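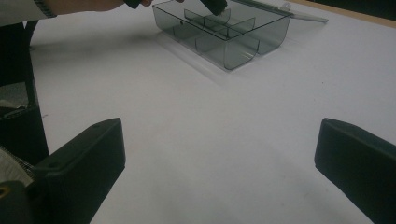

TASDEN, May

I have come around, rather slowly and with some grumbling, to the belief that a box with dividers does more for a household than any chest of drawers. The one I'm fondest of is smoky gray plastic, see-through, with a long divider running down it and shorter ones crossing to make the little cells. You can look right through the wall and know what you've got, and if you ask me that is most of the battle.

My friend Araba Nutsugah disagrees. She keeps her buttons, fuses and spare keys together in one deep cookie tin (her mother did the same), and she says the rummaging is half the pleasure. Well, maybe so! But I spent 15 minutes one Sunday hunting through that tin with her for a single cuff button, and we had two cups of tea go cold beside us while we did it.

What I'd say to anyone starting out is to clear a table first, a pale one if you have it, where a small dark thing shows up the moment you set it down. Then go one piece at a time, by hand, and don't hurry. Leave two or three of the cells with nothing in them, too. Something always comes home in a coat pocket, and it's a kindness to have a place waiting for it. Araba, I have a spare box here whenever you want it.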